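5 December 2024

The guest room is finished except for the curtains, so I'm writing down what I did before I forget the numbers. My sister wants to do the same with hers and she keeps asking.

It's a small bedroom. For years it was where we put things we didn't want to decide on. In September I took out eleven bags and a broken fan, and after that there was just enough floor to see that the bed was too big for the room. I kept the bed anyway. A double is what we have, and my in-laws won't sleep on anything narrower.

The quilt is the part I spent money on. It's cream with big bunches of roses in brown, taupe and a couple of blues, and there are brown dots along the border. I bought it from Haler, $145 with shipping. I had been looking at plain ones for months, mostly gray, and I got tired of looking at gray. My husband said it looked like his grandmother's sofa. He meant it as a complaint, but I liked his grandmother's sofa.

The bed skirt is brown and white check and came from a different place, Procházka, a fabric store two towns over that also sells ready-made bedding in the back. I took a pillowcase sample along to match the brown. The browns are not the same brown, if you put them right next to each other in daylight. With the roses in between I don't notice it. Putting a bed skirt on by yourself means lifting the mattress one corner at a time and holding it up with your shoulder. I ironed it first, and by the time it was on I could have skipped that.

The pillows are dark teal velvet. I went back and forth on those. Navy would have been the safe choice, there is navy in the quilt already. The teal is a bit off from everything else in the room and I think it needed something like that. They pick up lint, and the cat has found them. I run a damp rubber glove over them when I'm in there and it comes off in rolls.

I've also been using the bed for folding laundry, which was not the plan. The kitchen table is always covered and the couch is too low for my back. A made bed is a good height and it's big enough to lay a pair of jeans out flat.

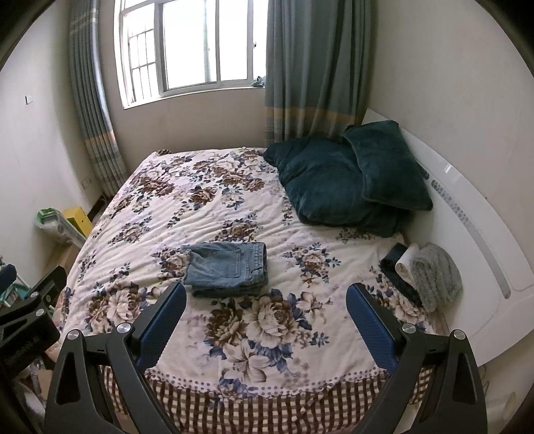 For jeans I fold one leg over the other with the back pockets on the outside, smooth down the seat, then bring the hems up and fold again until it's a rectangle. I used to hang them. The closet in our room has a rod that sags in the middle, and when Miloslav Havlíček came to fix the door in September he told me to get the heavy things off it or I'd be calling him again. So the jeans are in a drawer now. Folded with the pocket side up I can tell mine from my husband's without pulling the whole stack apart.

Shirts still get hung. Towels I fold in thirds, long way first. Socks I leave for whoever is complaining about socks.

The quilt wrinkles a little every time I do this. I pull it straight from the foot end afterward and that takes care of most of it. It's cotton and the tag says warm wash, low dry. I have washed it once, by itself, and it filled the machine. I wouldn't put the skirt in with it. It took two rounds in the dryer and I turned it over between them. The dots on the border didn't fade that I could see.

The whole room came to $583. That includes the quilt, the skirt, the pillows, a mattress protector from Clesix, a gallon of paint, a lamp, and paying Miloslav for the door and for patching the wall behind it. The first total I wrote down, back when I was planning a new bed frame and a rug, was $1,104. I crossed out the frame first and then the rug. I may still get the rug. The floor is cold in there in the morning and guests have bare feet.

Still to do: curtains, a hook on the back of the door, and a second lamp if I can find one that isn't too tall. I ordered one set of curtains from Dritard and sent them back, they were four inches short and more yellow than they looked online. I'm going to measure again this weekend, from the rod this time and not from the top of the window.

My in-laws get here on the 20th. If the curtains aren't up by then I'll pin a sheet over the window.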